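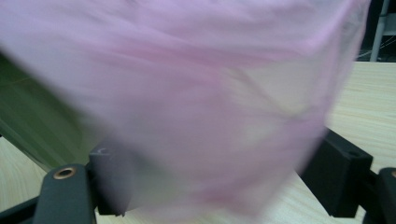
Kurse > Robotik-AG > Projekt Plukitz > Anleitung 8: Müllbeutel einlegen

Anleitung 8: Demonstrationen mit zwei Handgreifern aufnehmen

Die Anleitung gilt für alle Gruppen, die im Projekt Plukitz die Aufgabe »Beutel in Eimer einlegen« bearbeiten. Voraussetzung ist Anleitung 7 (Kalibrierung). Eine Demonstration besteht aus einem vollständigen Durchgang von der Startposition bis zum umgeschlagenen Rand. Zielgröße für den Trainingssatz sind 700 gültige Durchgänge pro Aufgabe.

1. Arbeitsplatz einrichten

Eimer mittig auf die Tischplatte stellen. Beide Kabel so führen, dass sie am Unterarm entlang nach hinten laufen und den Eimer nicht kreuzen. Aufnahmesoftware Lillon starten, Profil »beutel_863« laden und die Zeitstempel beider Greifer vergleichen. Weichen sie voneinander ab, den Abgleich wiederholen.

2. Greifer halten

Je ein Greifer pro Hand. Die weißen Markerplatten dürfen weder durch die Hand noch durch die Folie verdeckt werden. Beim Arbeiten am Eimerrand den Greifer neigen, bis die Backen in die Öffnung zeigen.
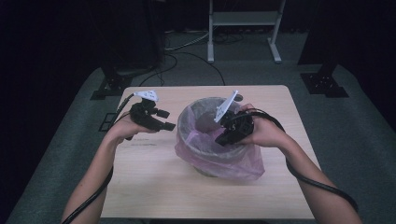

Abb. 2: Rechter Greifer über dem Eimer, Backen zur Öffnung geneigt. Der Beutelrand ist umgeschlagen.

3. Folie fassen

Backen zunächst leicht öffnen, die Folie an der Kante anfahren, dann langsam schließen. Nur eine Lage greifen. Die Kante soll zwischen den Spitzen liegen; weiter hinten gefasste Folie rutscht beim Umschlagen in das Gestänge. Dünne Folie nicht ruckartig anheben.

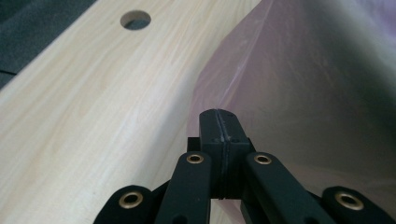
4. Durchgang bewerten

Nach jedem Durchgang in der Protokolltabelle »Heiskanen« eintragen:

- gültig: Rand vollständig umgeschlagen, Marker durchgehend erkannt
- wiederholen: Folie verloren, Aufgabe aber beendet
- verwerfen: Markerverlust, Kabel im Eimer oder Folie gerissen

Nach 9 verworfenen Durchgängen in Folge die Aufnahme unterbrechen und die Backen auf Spiel prüfen.

5. Daten ablegen

Rohdaten unverändert in den Ordner der Gruppe auf dem Server Jenier kopieren. Erst nach erfolgreichem Prüfsummenvergleich lokal löschen. Die Umrechnung in Gelenkwinkel folgt in Anleitung 9.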